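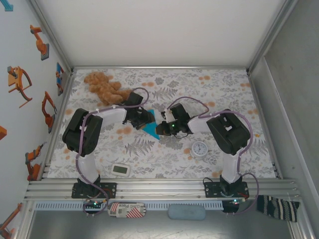
Servilletas de tela para 14 personas, ¿cómo hago para que queden decentes?

Publicado por Rima Rizk en Casa y cocina

Hola a todos. Comida familiar en marzo, somos 14 y quiero poner servilletas de tela por una vez. Las tengo de algodón, lisas, de un juego Poulain que me regalaron y que casi no he usado. Problema: las lavo, las plancho y al rato otra vez arrugadas. Y cuando intento doblarlas en pico se me abren todas. ¿Almidón sí o no? ¿Se pueden dejar dobladas la noche antes? No quiero nada de cisnes ni abanicos, algo sencillo. Gracias de antemano, voy con prisa porque tengo que decidir si compro otras.

3 respuestas

Kanchan Kashyap

No compres otras!! El algodón va bien. Yo hago esto siempre y aguanta toda la comida:

Lavar sin suavizante. El suavizante las deja flojas y luego no hay pliegue que valga.

Planchar todavía húmedas, por el revés primero. Si ya se secaron, pulverizador y cinco minutos enrolladas en una toalla.

Almidón en spray, poco. Yo uso uno de marca Janton pero cualquiera sirve. Dejar que lo absorba antes de pasar la plancha, si no salen escamitas blancas.

Doblar en diagonal, de punta a punta, y marcar con la mano. Luego los dos lados hacia el centro hasta que quede estrecha de un extremo. Al cogerla por la punta el lado suelto se vuelve hacia fuera, eso se remete por detras y listo.
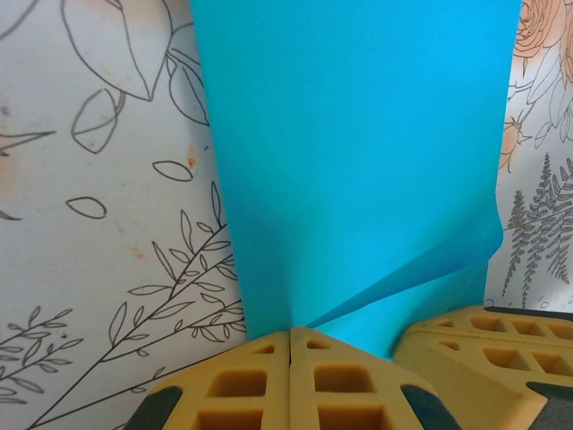 Apilar planas, con un libro gordo encima toda la noche. Ni cajón ni bolsa de plástico, que cogen humedad.

Si tienes mantel estampado mejor servilleta de un solo color, pero eso ya es gusto mío. Y haz un par de más, siempre cae vino.

Shirley Turcotte

Yo paso de planchar. Las saco de la lavadora, las estiro bien sobre la mesa de mármol y se secan ahí pegadas. Quedan bastante lisas. Para 14 igual te falta mesa, ya.

Kamlesh Lodhi

De acuerdo con Kanchan menos en el almidón. Si las servilletas son para limpiarse la boca, almidonadas raspan y no absorben nada. En mi casa no lo soporta nadie. Mira la etiqueta: si pone 100 % algodón, plancha fuerte y vapor, con eso basta. Si lleva poliéster, baja la temperatura, que salen brillos y ya no se van (me pasó con un mantel carísimo de Skernau, a la basura).

Lo de dejarlas dobladas de víspera sí, sin problema. Dos noches tambien.

Rima Rizk

Gracias!! Son 100 % algodón, acabo de mirar. Pruebo una con almidón y otra sin, y decido. Lo del suavizante no lo sabía, le echaba siempre un montón. Kanchan, ¿el lado estrecho lo pones hacia el plato o hacia fuera?

Kanchan Kashyap

Hacia el plato. Pero vamos, como te guste más.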